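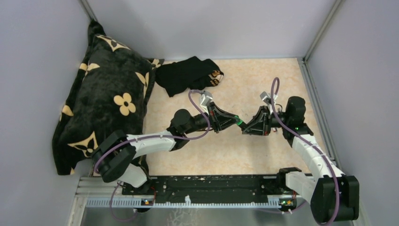

Projects > Astudent > Reports to funder > Period 3

May
By Ingeborg Zwahlen, Prundmont workshop

Astudent: progress report for the Camenzind fund

This report covers the third period of the project. Most of it deals with the arm fault that stopped work on the two-arm station. The rest of the plan is dealt with briefly at the end, and the spending sheet has been sent separately by Annelies Stöckli.

What we were doing

The main task for the period was the handover in mid-air. One arm holds a small object, the other arm comes to meet it, takes hold, and the first arm lets go. We had planned to start with small hard objects and then go on to soft things, mainly cloths and cushions. The hard objects were going well enough for Thaddäus Fankhauser to begin on the cloths early. We logged 718 handovers before the fault.

What went wrong

Shortly after 15:40, during a normal run, the left arm did not let go. The right arm had already closed on the object and began to draw back as programmed. Both arms then pulled against each other. The force limit should have stopped them at once. It did not, and they went on pulling until Seraina Lüthi pressed the stop button. She was at the desk, outside the reach of the arms, and was not hurt. One fingertip on the left gripper was bent and the object was cracked. There was no other damage that we could find.

We switched the station off, put a notice on it and told Aurelia Hofstetter the same afternoon. It stayed off for 14 working days.

Cause

There were two faults, and it took both of them to produce what happened.

The first was in the camera on the left wrist. Its cable runs back along the arm, and when the wrist turned far enough the cable pulled at the plug. The picture froze for a moment and came back. Our program treated the frozen picture as a live one, so as far as the left arm was concerned the other gripper had not arrived yet and it should keep holding. Looking back through the logs we found the same freeze in 95 of the earlier handovers. In those it was short enough that the arm let go late but did let go. We had seen the late releases and put them down to slow processing. That was a mistake on our side and we should have looked sooner.

The second was the force limit. It is set in the arm controller, which we buy in from Urkex. After an update in the previous period the limit went back to the factory value, which is far too high for this work. The update notes do mention this, in a table near the end. We did not check the value after updating.

What we have changed

Both camera cables have been refitted with more slack at the wrist and a tie further back, so that the plug no longer carries any pull. Thaddäus turned each wrist through its full travel by hand with the camera running and saw no freeze.

The program now checks the age of every picture. If a picture from either camera is too old, both arms hold still and neither gripper opens or closes until someone restarts the run.

The force limit is read back from the controller at every start and compared with our own figure. If they differ the arms will not move. We tested this by setting a wrong value on purpose – the station refused to start, and the message on the screen named the right setting.

Seraina has written a one-page start-up check which hangs by the desk. No one runs the station alone any more. We had allowed this for short runs, and I have withdrawn it.

Still open

The stop button worked, but it is further from the chair than I would like. A second one is on order and will be fitted at the left corner of the desk.

Urkex have our report and have asked for the logs. They have not said whether the reset of the force limit will be changed in a later version. Until they do, we will not install updates during a measuring period.

The 95 affected handovers have been marked and left out of the results. The release times given in our second report included some of them, so those figures are too high. Corrected ones will follow with the next report.

Effect on the plan

The cloth work is behind and the cushion work has hardly begun. Aurelia and I propose to move the cushions to period four and to drop the speed comparison, which depends least on the rest. This needs no extra money. The bent fingertip was replaced from spares, and the second stop button comes out of the small equipment line. Please let Annelies know if the fund needs a formal change request, as she will need 5 working days to prepare it.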